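Jarosław Brzozowska
@jbrzozowska · May

Spent the month teaching an arm to sort a basket of toys and junk by remote control. Some notes for anyone about to start the same kind of job. 1/9

The setup: wire basket on one side, three boxes with red, blue and yellow tops on the other. I drive the arm, the software records joint positions and gripper state, and the policy trains on that. We use Skanusero for the recording. 2/9

Cloth is the slowest thing to demonstrate. You have to pinch a corner, lift straight up and wait for the rest to come free of the pile. My first tries were all too fast.
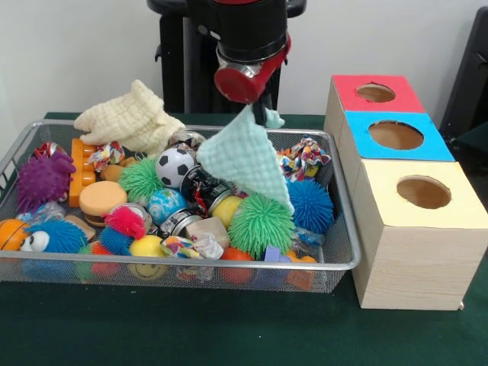

Balls with soft spikes are easy. They give a little, so a sloppy grip still holds. Cans are harder, especially lying on their side under something else. 3/9

We kept 265 demos. I threw out 50 more where I hesitated in midair or went back to fix a grip. Plekon thinks the fixes should stay in so the policy learns to recover. We're still arguing about it. 4/9

Take breaks. After 20 minutes on the controller my wrist gets stiff and the paths start to wander. You can see it in the plots. 5/9

Approach height matters more than I expected. Come in over the box tops high, stop, then lower. If you slide in sideways while dropping, the policy copies that and clips the edge. 6/9
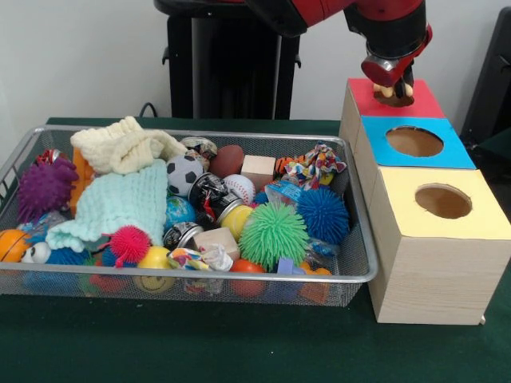 2 min read · 9 posts

Small toys are where I had the most trouble lining up. The camera view is flat and I kept misjudging depth. Michalski told me to watch the shadow on the box top, and that helped. 7/9

Also tried moving the arm by hand for a day. Better feel for the grip, but my arms were in the camera view the whole time, so we dropped those. 8/9

Next up is a second operator from Cloltum, to see how much of my style the policy has picked up. Will post the numbers when we have them. 9/9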